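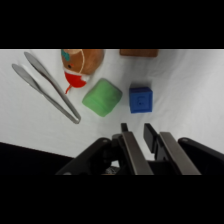
By Sun-ja Byun, Learning Department, Wirano Symphony Orchestra
For readers in grades 3 to 6

Where the Music on the Stands Comes From

When an orchestra walks onto the stage, the music is already there. Every stand holds a folder, and every folder holds the right pages in the right order. The players sit down, open the folders, and begin.

Placing those pages on the stands is the work of the orchestra librarian. An orchestra library is different from the library at your school. It keeps very few storybooks. Its shelves hold boxes and large envelopes, and inside them is printed music for every instrument in the orchestra. The library of the Wirano Symphony Orchestra is on the lower level of Zotley Hall, and it holds the music for 170 works.

Parts and scores

An orchestra uses two kinds of printed music, called parts and scores.

A part shows the notes for one kind of instrument. The flute player has a flute part, and the tuba player has a tuba part. A flute part does not show what the tuba is playing, and a tuba part does not show what the flute is playing. This keeps the part short enough to read and keeps the player from having to turn pages all the time.

A score shows everything at once. Each instrument has its own line, and the lines are stacked up the page. The flutes are near the top, then the other woodwinds, then the brass, then the percussion, and the strings are at the bottom. The conductor reads from the score. In a big piece, one page of the score may last only a few seconds, so the conductor turns pages far more often than the players do.

All the parts for one piece, kept together, are called a set. A set for a large symphony can fill a whole box. If one part is missing, the set is not complete, and the librarian must find the part or order a new one before the first rehearsal.

How many copies?

You might think that an orchestra needs one page for every player. In the string section, this is not so. Violin, viola, cello, and bass players usually sit in pairs, and the two players share a stand and a part. The player sitting on the inside, farther from the audience, turns the pages. The player on the outside keeps playing, so that the sound does not stop.

The woodwind and brass players each have their own part, because each of them plays different notes. The first horn and the second horn may sit side by side, but their music is not the same.

Percussion players can have the most complicated arrangement. One person may play the triangle in the first movement and the cymbals in the last. Before rehearsals begin, the principal percussionist looks through all the percussion parts and decides who will play what. The librarian then makes sure that each folder matches the plan.

Buying and renting

Music that was written long ago can often be bought. The orchestra pays for the set once and keeps it on the shelf for many years. The players' pencil marks stay in it, and the next time the piece is performed the marks can be used again.

Newer music is often rented. The company that publishes the music sends the set by mail. The orchestra uses it for rehearsals and concerts and then sends it back. Before a rented set is returned, many publishers ask for the pencil marks to be erased. Erasing a full set takes a long time, and it is done one page at a time.

The composer of a newer piece, or the composer's family, usually receives payment when the music is rented or performed. The rules that protect a composer's work are called copyright. Copyright is the reason an orchestra may not simply copy a piece on a copy machine and hand it out. It is also the reason your school band director buys music for the band.

Checking the set

When a set arrives, the librarian opens it and counts the parts against a list. The list says how many of each part there should be. Then the librarian turns every page.

Several kinds of problems can be found this way:

A page is missing or has been put in upside down.
A corner is torn where the last line of notes should be.
The print is too faint to read under stage lights.
The score says one thing and the part says another.

The last problem is the hardest to find. Long ago, all parts were copied by hand, and people who copied for many hours made mistakes. Some of those mistakes were later printed. A sharp was left out, or a note was placed on the wrong line. Librarians keep lists of known mistakes, called errata lists, and share them with other orchestras. "Errata" is a Latin word that means errors.

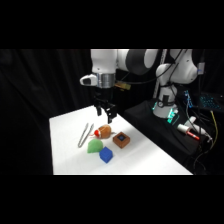

A robot arm over a white tabletop, with a dark curtain behind.

Marking the bowings

String players draw a bow across the strings to make a sound. The bow can move in two directions, down or up. A down-bow begins at the end the player holds, called the frog. An up-bow begins at the other end, called the tip. If you watch the violins at a concert, you will see that the bows in a section move together.

They move together because the directions are written in the parts. A down-bow is marked with a small sign that looks like a square with its bottom side missing. An up-bow is marked with a sign that looks like a letter V. These marks are called bowings.

The leader of the first violins, who is called the concertmaster, decides on the bowings for that section. The leaders of the other string sections look at the concertmaster's part and choose bowings that fit with it. Then the librarian copies the marks into every part in every string section. In a long symphony, there may be thousands of marks.

All of this is done in pencil. Pencil can be changed, and bowings do change. A conductor may ask for a softer sound or a longer line, and a bowing that worked well last season may not suit the new plan. Ink is not allowed on orchestra parts.

Page turns

A good part gives the player time to turn the page. The best place for a page turn is during a rest, when the player has nothing to play. Some parts do not have a rest in the right place. When this happens, the librarian may copy a few lines from the next page and tape them to the bottom of the page before, or may add a page that folds out to the side. For rented music, the publisher must be asked first.

The tape must be quiet and must lie flat. Paper matters too. Thin paper curls and makes noise when it is turned. Shiny paper reflects the stage lights and is hard to read. Orchestra parts are best printed on paper that is slightly heavy and not shiny, in an off-white color that is easy on the eyes.

Finding the place

During a rehearsal, the conductor often stops and asks the orchestra to begin again from somewhere in the middle. Everyone must be able to find the same spot quickly. To help with this, composers and publishers put large letters or numbers in the score and in every part. These are called rehearsal letters or rehearsal numbers. The conductor says, "Letter D, please," and every player looks for the same D.

Players who have a long wait count measures. A measure is a small group of beats, marked off by lines. A trombone part may show a thick bar with a number above it, telling the player how many measures to wait. Some parts also include a cue, which is a few small notes showing what another instrument plays just before the wait is over. The player does not play the cue. It is there to be listened for.

If an instrument does not play at all in a movement, the part says "tacet." This is another Latin word, and it means "is silent."

Folders on the stage

Before the first rehearsal, the librarian makes practice copies or sends out the parts so that the players can study at home. At Wirano, string players ask for their music by writing to the library or by stopping at the window, which closes at 5 p.m. on rehearsal days.

On the day of a concert, the librarian puts the pieces into each folder in the order of the program. The folders are placed on the stands before the doors open. The conductor's score is placed last, closed, with the front cover facing up. After the concert, the folders are collected, and each one is checked before it goes back downstairs.

When the orchestra travels, the folders travel in a trunk with a lock. For concerts at Dekgate, the trunk is loaded onto the truck after the stands and before the harp. The library also packs spare pencils, clips, tape, and a small set of stand lights.

Music on screens

Some musicians now read from tablet computers. The page can be turned with a foot pedal, and a mark made by one player can be sent to the others. Many orchestras still prefer paper. A tablet needs to be charged, and two string players who share a stand need notes that are large enough for both of them to see. The Yeo Quartet, which performs at Zotley Hall each April, uses tablets for some of its programs and paper for others.

Words to know

Bowing: a mark that tells a string player which way to move the bow.
Concertmaster: the leader of the first violin section.
Cue: small notes that show what another instrument is playing.
Errata: a list of mistakes in printed music.
Part: printed music for one kind of instrument.
Score: printed music that shows all the instruments together.
Set: all the parts for one piece.
Tacet: a word that tells a player to be silent for a whole movement.

Try it yourself

Choose a song you know well, such as "Row, Row, Row Your Boat." Write the words on a sheet of paper. With a friend, decide where both of you will take a breath, and mark each place with a small check in pencil. Copy the same marks onto your friend's sheet. Sing the song together and follow the marks. Then change the places, erase the old checks, mark both sheets again, and sing it once more.

Classes visiting Zotley Hall may ask to see the library window and a set of parts. Teachers should make this request to the Learning Department when booking the visit.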